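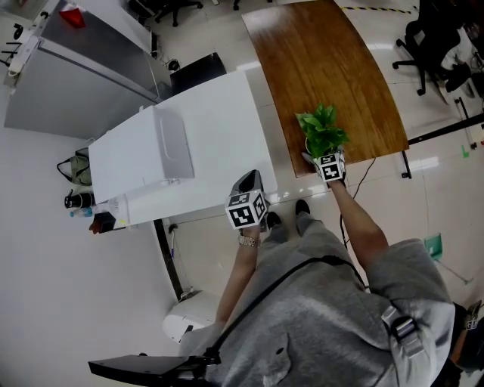

Issue 29, page 10

How to Look After a Small Potted Plant on a Table or Desk

2026-05-28
By the Gatadero Home Pages

A small plant with heart-shaped leaves is one of the easier things to keep on a wooden table. Several kinds have leaves of this shape, and most of the ones sold in small pots want the same care. If yours came with a label, keep it, and go by the label where it differs from these steps.

What you need

A saucer or shallow dish wider than the base of the pot
A cork or felt mat
A small watering can or a plastic bottle
A soft cloth
Scissors

Step 1. Choose the spot

Bright light without direct sun is best. A table 3 feet back from a window is usually fine. If the only window faces south, move it farther back or hang a thin curtain. Avoid the end of the table people walk past, and keep the plant away from heaters and air vents.

Check what else uses the table. Cords should run underneath and down to the floor, well away from where you water. Power strips belong on the wall or a cabinet, above any possible spill.

Step 2. Protect the wood

Water left under a pot will mark a wood top, and the ring is hard to remove. Put the mat down first, then the saucer, then the pot. Terra-cotta saucers that are not glazed let moisture through, so use the mat with those every time. We use the Kassab cork rounds. A folded dish towel is not a good substitute because it stays damp.

Lift the saucer once a week and feel the wood. If it is damp, dry it and leave the spot clear overnight.

Step 3. Move it without breaking stems

Hold the pot, never the leaves or stems. Small plastic pots are light and tip easily once the top growth gets wide, so keep it upright and low over the table as you carry it across. Set it down flat and let go only when the whole base is resting on the saucer. Trailing stems should be gathered up on top of the soil before you lift.

Step 4. Water

Push a finger into the soil up to the first joint. If it feels dry, water. If it feels cool and sticks to your finger, wait two days and check again.

Carry the pot to the sink, water until it runs out of the bottom, and let it drain for ten minutes. If you would sooner water it in place, pour slowly around the rim and empty the saucer afterward. From October until spring the plant will need less, often half as much.

Step 5. Clean and turn

Wipe the leaves with a damp cloth, supporting each one from behind with your other hand. Skip leaf shine products. Give the pot a quarter turn each time you water so it does not lean toward the window.

Step 6. Trim and repot

Cut long bare stems just above a leaf. Repot when roots show through the drainage holes, going up one pot size only. Ordinary indoor potting mix is fine. Do not feed for a month after repotting.

Common problems

Yellow leaves low on the plant: too much water. Let the soil dry out.
Brown, crisp edges: dry air or missed watering.
Pale leaves with long gaps between them: not enough light.
Tiny flies: the top of the soil is staying wet. Scrape off the top layer and replace it with dry mix.

Many plants of this type are harmful if chewed. Keep them out of reach of cats, dogs and small children.

Next: Repairing water rings on wood tables, page 11.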